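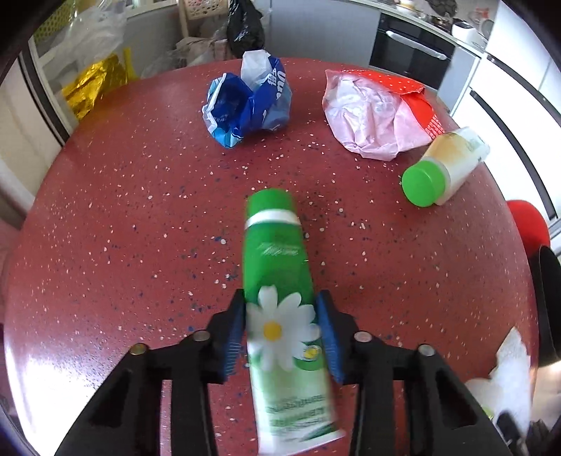

Tube of cream, red tabletop, kitchen

Kokix canvassing app: review

By Fadime Kırmızıgül
22 Oct 2026

Score: 3 out of 5

Kokix is a phone app for people who knock on doors before an election. You load in the electoral register for your patch, it splits the streets into walks, and you tap in the answers as you go. It is aimed at small parties and independents who can't afford the larger systems. I used it through the spring for the Pernisitz by-election, where I was agent for an independent candidate, Ferhat Kahraman. He lost, though by less than we had feared.

Setting up

Setting up took an evening. The register arrives from the council as a spreadsheet, and Kokix wants its columns in a certain order. The help page says it will sort this out for you. With ours it put the flat numbers in the surname field, and I had to fix the file by hand and load it again. The second attempt went through cleanly.

After that you draw your walks on a map with a finger, or let the app draw them. I would draw them yourself. The automatic walks looked sensible on screen but sent people across the dual carriageway and back for the sake of one close. Once I had drawn my own they stayed put for the whole campaign.

Adding canvassers is simple. They get a link, choose a password and see only the walk you have given them. You can shut off their access the same night, and I was glad of that from a data protection point of view. Voters' details are not something you want sitting on old phones in June.

On the doorstep

This part is good. Each house is one line, each voter is one tap, and the buttons are big enough to use with gloves on. The choices are support, leaning, against, not in and don't call again. You can rename them, but I left them alone. There is a box for notes, which most of our people used for dogs, broken bells and complaints about the bus.

It works without a signal and catches up later. The lower end of Tuncer Road has no coverage at all, and we did not lose a single answer there. Battery use was heavier than I would like. A walk of around 15 minutes was nothing, but on a full evening of it I needed a charger in my coat.

The one thing I missed was a proper undo. If you mark the wrong person as "don't call again", they vanish from the list and only the agent can bring them back. I had texts about this most nights.

Back at the table

The reports are where Kokix falls down. You get a total for the ward and a total for each walk, and little else. I wanted to know how postal voters were splitting compared with everyone else, and the only way to find out was to export the lot and do it in a spreadsheet. Postal votes went out early in April, so that was the question that mattered most to us at the time.

There is a polling day screen for ticking off people who have voted. It was slow from teatime onwards. With two of us entering numbers from the tellers, the list kept jumping back to the top, and for the last stretch we went over to paper. I wrote to the company about it and had a polite answer saying it was being looked at.

Compared with Zaltivport

I have used Zaltivport before, on a county campaign. It does far more, including the reports I wanted, and it held up well on polling day. It also needs somebody who knows it, and our newer canvassers would have struggled. The doorstep screen in particular is crowded and the text is small. For a county or a parliamentary seat I would still choose it. For one ward I would think twice.

Cost and support

Kokix charges by the ward, for a block of 4 months, paid up front. Keep the invoice, as it has to go in with the election return. Ours came without an address on it and I had to ask for another. Support is by email only and replies came the next working day.

Good: doorstep screen, works offline, easy to remove users
Less good: importing the register, thin reports, slow on polling day

I would use it again for a council by-election, with a printed register in the bag.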